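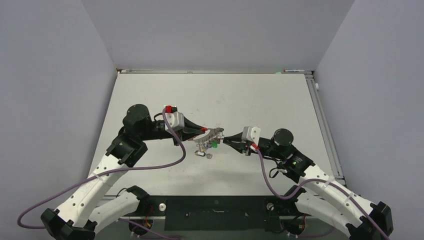

What do we order first, the second pair of arms or the spares for the pair we have? Spares first. A new pair sitting in a crate does nothing for us while the current one is down waiting on a cable.

13 Aug 2018

Budget stuff, writing this down before I lose it again. Numbers due to Rondodcombe by end of August and I have half a spreadsheet.

Where it stands:

Trirham quote came back. Lead time 10 weeks on arms, cables and connectors ship from stock. Quote is good for 40 days. They want the joint covers ordered as a set, won't split them. Annoying but fine.

Wunar — still no answer on fingertips. Asked twice. Their old price list has a minimum order of 8, more than we need this year but they keep. Put it in at the old price, fix later.

Coppens for profile rail and panels for enclosure no. 2. Same layout as the first, gray back, bluish sides, white top. Don't let anyone redesign it, we'd have to redo all the mounting drawings. Ask if they cut the panels at the angle or if we do it again ourselves (last time took most of a week, never again).

Spares list so far
purple cables, one full set per arm plus one
red connectors
cable bands, the cheap ones
gripper brackets, one
screws for the upper links — check size before ordering, the drawing and the parts list dont agree
fingertips, see Wunar

Cable length question. Right now the run has a fair bit of slack, it hangs in a loop off the gripper bracket and then goes down along the upper link. Could order shorter. I'd leave it, the wrist needs room and the shorter one is a custom length so add weeks. Revisit when enclosure 2 is wired.

Money: 2000 is what's left in small parts and I want all of the spares to come out of that. Then the arms go in as capital and we dont have to argue about it twice. If the joint covers push it over, drop the bracket.

Not in this round: new table top. The white one is scuffed but flat. Also not the bigger base joints Trirham keeps pushing, no case for them with what we handle, its all small stuff.

Open
— does shipping count against small parts?? last year it did
— who signs for the crates, loading dock wants a name in advance
— service contract, Trirham lists it as optional, need teh terms in writing
— power for enclosure 2, the outlet on that wall is nearly maxed already

Send the Coppens drawing tonight. Chase Wunar tomorrow, phone this time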